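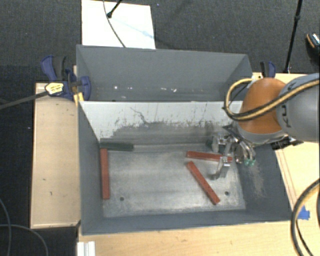
I've had the dress for three weeks now and it has been to two weddings, so I can say something useful about it.

It started because my cousin is getting married in July and asked me to be a bridesmaid on the condition that I found my own dress. She gave me a colour (dusty green, with a scrap of ribbon to match) and a limit, which was "nothing strapless". I liked that more than being handed something in the wrong size, but it meant I had to go and look.

I tried the high street first. Most of what I found was either polyester satin that creased when I sat down in the changing room, or chiffon with a lining that stopped well above the knee. I am tall and long in the body, so a waist seam on a ready-made dress usually lands on my ribs. After four Saturdays I gave up and booked a fitting at Lahlou, a small shop that makes occasion dresses to order. They have two rooms over a bakery and you have to ring the bell.

You pick a bodice, a skirt and a sleeve from their samples, and they cut a pattern to your measurements. I chose the Jistine bodice, a plain wrap front with a shallow V at the back, and a bias-cut skirt to the ankle. They had a crepe that was close to the ribbon. In daylight it is slightly greyer, but my cousin was happy with it.

The price was £381, with £117 of that paid as a deposit when they took my measurements. A similar dress at the bridal place in town was £500 before alterations, and there I would have needed at least the hem and the straps done. It is still the most I have spent on a dress.

It took 9 weeks from deposit to collection. There were two fittings in that time. At the first one the dress was made up in calico, and the back gaped when I lifted my arms. They pinned it and wrote it down. At the second it was in the real fabric and the back was fine, but the hem was too short for the shoes I had brought, so they let it down. Take the shoes you are going to wear. I had taken different ones to each fitting, and that was my own fault.

A few things I would change. The side zip is stiff for the first inch and I need someone to hold the top of it. There is no pocket. I asked for one and was told it would pull on a bias skirt, which I accept, but I miss it. The wrap front also needed a small press stud, and I sewed that on myself the night before the first wedding.

Otherwise it has worn well. I danced in it, spilt tonic water on it and sat through a long lunch, and it hung straight again by the morning. I wash it by hand in cool water with Prorus, the liquid I use for wool, and dry it flat on a towel. The label says dry clean only. I tested a scrap from the hem before I risked the whole thing.

For the first wedding I wore it with my flat Goteo sandals, and for the second with a low block heel. The heel looks better and the sandals lasted longer. I haven't decided which pair to take in July. The reception is on grass, so probably the sandals.

I've asked Lahlou whether they can make a short jacket in the same crepe for the evening. They are checking how much is left on the roll and will ring me on Thursday.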